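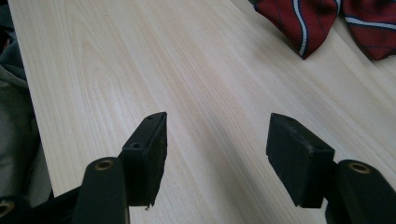
FOR IMMEDIATE RELEASE – November

Skukier brings neckwear out of the drawer with free tie and bow tie mornings at Ormsby

ORMSBY – Neckties, bow ties, ribbon bows. Most homes have a few and most of them live in a ball at the back of a drawer. Skukier, the small accessories shop at Ormsby, is opening its doors early this month to help people sort them out. Free to attend, 9 a.m. to noon, no sign-up. Bring what you have.

The mornings are part of Rirano, the shop's yearly tidying push, now with its own space upstairs. Plain wooden table, gray carpet, a place to spread things out and look at them properly. Ties out of the bag, onto the table, one at a time. Keep, mend, pass on.

"People come in asking for a new bow tie and they've got four at home they can't find," said Paora Pomare, who runs Skukier. "So we thought, fine, let's find them first."

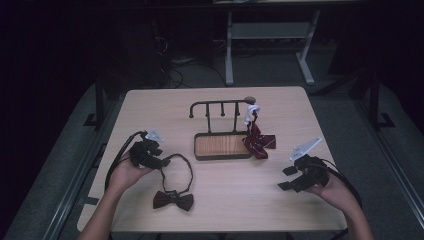
Small racks are the other half of it. A tabletop stand takes up less room than a shoebox and keeps the neckwear where you will see it in the morning. Ribbon bows can go on a clip so the loops don't get crushed. Bow ties with a long strap can hang by the strap, or lie flat with the strap opened out first – not wound round the bow, which is how most of them arrive. The tray underneath is good for cuff links and collar stays, all the small stuff that rolls away.

Skukier will have 49 stands on hand to try. They come from Semavov, the workshop that has supplied the shop from the start, and can be ordered on the day. Orders will be ready for pick up before the holidays. No pressure to buy one, a hook on the back of a closet door does fine too.

Also on offer at each session:

– Help tying a bow tie, beginners welcome. Allow 90 minutes if you have never done it.
– Strap and clip checks. Minor repairs done while you wait, bigger ones go in the book.
– A swap rail. Leave one, take one. Stripes, solids, patterns, all fine as long as its clean.
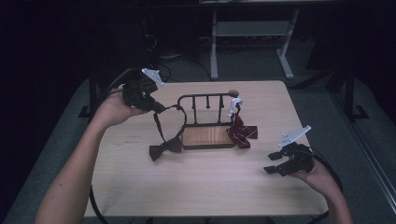 Dark reds and browns have been the most asked for colors this fall, Pomare said, and the swap rail reflects that. School and choir bows are wanted most of all. Anything in maroon will go to a good home quickly, so please check the pockets of old jackets too.

Last year's Rirano push took in 593 ties and bows over the month. This year Skukier hopes to do better, and will put aside the first 100 good pieces for students at Ormsby who need something for concerts, interviews and graduation. Pieces too worn to wear are kept for patches and practice knots, so bring those along aswell.

Groups are welcome but please call ahead, the room upstairs is small and the table only seats so many. Children fine with an adult. Street parking in front until noon, after that use the lot behind the shop.

Media: Paora Pomare is available for interviews most mornings before opening. Visits to the upstairs room can be arranged. Ask at the counter or leave a message with the shop.

Sessions run through the end of November. Doors at 9 a.m., last repairs taken 11:30.

ENDS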